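**January — Florstead open day, bin cell, notes for the group**

Went over with Rania. Arrived before the doors opened so we could see the cell without a crowd. Host for the bin station was Paora Tautahi, who set it up with the Negash people and answered most of what follows. My notes are from memory and two pages of scribble. Rania has the better record of the software side.

Layout is plainer than I expected. Black tabletop, white open bins, a gripper with parallel jaws, and a camera at the wrist looking down between the fingers. The planner is Brastus, same major version as ours. Paora leaves the wrist view up on the second monitor all day, and I spent longer on that than on the arm.

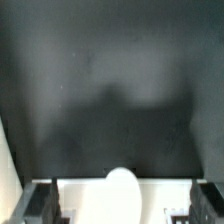
Does the wrist camera alone decide where the fingers close?

The fixed camera gives the coarse position of the bins from their tags, and the wrist view only corrects the last part of the approach. If the two disagree past a set limit, the arm backs off and asks for a new look.

That limit is the thing we don't have. Ours trusts the wrist view all the way down, and I think it accounts for a good share of our missed grasps on pale parts. Pale on pale gives very little edge to work with. Paora turned exposure down twice while setting up and would go lower if the overhead lights allowed it.

Numbers, as posted on the station board:

- 1,774 picks logged before the open day, same bins throughout
- re-calibration every 500 picks, done by hand
- Ustness log server holds 2,781 entries for the cell, test moves included

No failure rate on the board. Rania asked. Paora said they count a dropped part and a second attempt as the same event, so the figure would not compare with ours anyway. Fair enough, but I would still like to see it.

Other points from the talk:

- Tags are on the bins themselves, so a bin can be shifted and the cell carries on after a fresh look. No fixtures.
- Tall bins are slower. Straight-down entry only, reduced speed once the tips are below the rim.
- Wall clearance is set per bin in a text file. Paora edits it by hand and does not recommend this. 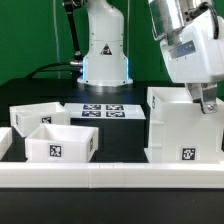
## To do on our side

1. Add the disagreement check between fixed and wrist cameras. Start with a loose limit and tighten it.
2. Put tags on the bin walls as well as the fronts. Rania to check what sizes we have left.
3. Split drops and retries in our log before anyone asks us for a rate.
4. Try lower wrist exposure on the pale parts — one afternoon, same bin, nothing else changed.
5. Write to Paora for the clearance file. He offered it, format undocumented.

Open question: whether the hand calibration is worth copying. He does it with the arm stopped and the queue paused, and we can't pause ours during the day shift. Leave until item 1 is running.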